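Home | Projects | Student Work | Archive | Contact

Does a Place Setting Change How Much People Say They Want to Eat?
Project report by Catalina Garrido and Woo-jin Hyun

Our starting point was a claim in the Grurari table guide, which says a colored plate makes a snack look more filling. The guide gives no source. We doubted it, and we still do, but we wanted to test it with things we could set out ourselves.

We asked 70 students to rate a table setting on a paper form. Each person marked how hungry it made them feel and how big the snack looked. Lautaro Lagos typed up the forms, which gave us 200 usable ratings after we threw out the blank ones.
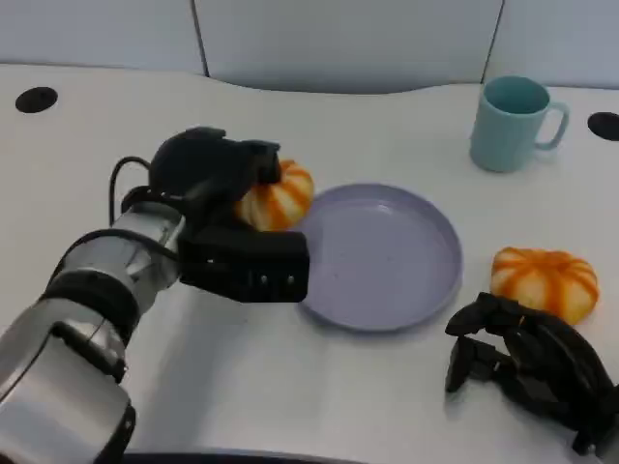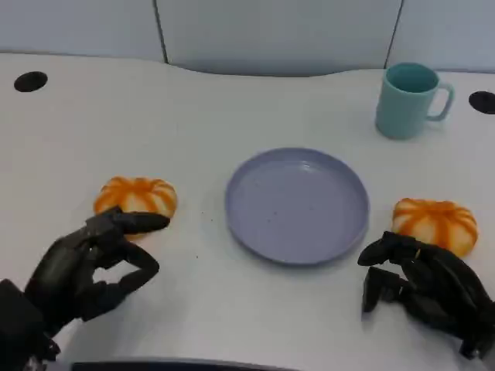
Color was the part of the setting we argued over most. Woo-jin wanted everything to match, and I thought that would make people rate the matching instead of the snack. We ended up with a purplish plate, a teal mug and two orange-and-white striped pieces on a white table. I'm not convinced that was neutral. Orange stands out so strongly against white that people may have been rating the stripes. The plate was also empty, so "how big does the snack look on the plate" was a badly worded question, and several people wrote that on their forms.

The average hunger score was a little higher for the colored plate than for the white one. I don't trust the difference. Most raters had just come from lunch, and Celeste Villalba found that the people who skipped lunch had mostly seen the colored plate. That alone could explain it.

Ms. Cabral suggested running it again in December with the order mixed up. We would also drop the mug, which got more comments than the food did.

Related projects
Which Sponge Dries Fastest?
Reading Labels at Plelville Market
Do Bigger Bowls Mean Bigger Servings?

This site uses cookies. By continuing you accept our cookie policy.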